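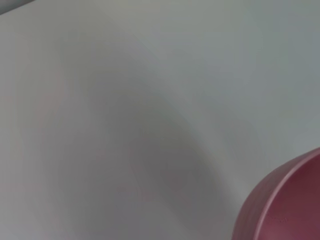
22nd March. Wrist cam back on the arm after Sreekumar's new bracket, still on the old Danko supply. Ran the bowl detector first thing, before touching the grip code. It's fine with the pink bowl when it gets the whole thing, hopeless when there's only a curve of rim in the corner and a big soft shadow over the white. Keeps boxing the shadow. Threshold was still at 192 from last week, so put that in the config where Teresa can find it.

Tried masking on colour alone. Better, but the focus is fixed and up close it all goes to mush. 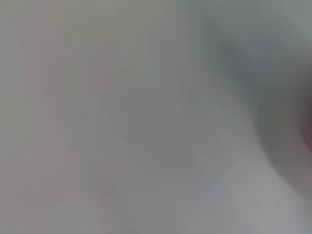
Exposure next. Auto is no use, it hunts every time the arm drops. Locked it at 3000 and left it there. Gain 2. Pornthip reckons a second lamp on the left would sort most of this and she's probably right, but the bench sockets are full and I'm not moving the printer again.

Grip side: fingers open to full before the approach now, not during. Changed the order in the Bindano script, line got moved so check teh diff if yours won't merge. Wrist servo open position is 2305, don't go past it, it buzzes.
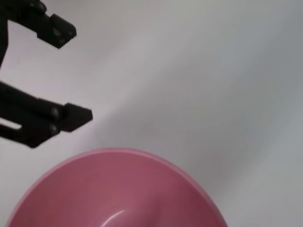 Approach height still a guess. I've been jogging down by hand and writing the numbers on tape. Want lower finger outside the rim, upper one inside, then close - needs the wrist turned first or it just shoves the bowl along. Sihan has a rotate routine from the cup job, ask her for it. Screws on the finger tips want threadlock at some point.
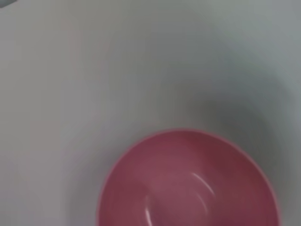 Bowl from nearly overhead, wrist cam. Shadow on the right.

Glints inside the bowl knock holes in the mask, filled them with a close, seems to do. Not tested on the other bowls.

To do
- lamp (Pornthip)
- rotate routine off Sihan
- proper focus ring, or a diferent lens
- label the cables!! Ingvild has asked twice
- write up approach heights before the tape falls off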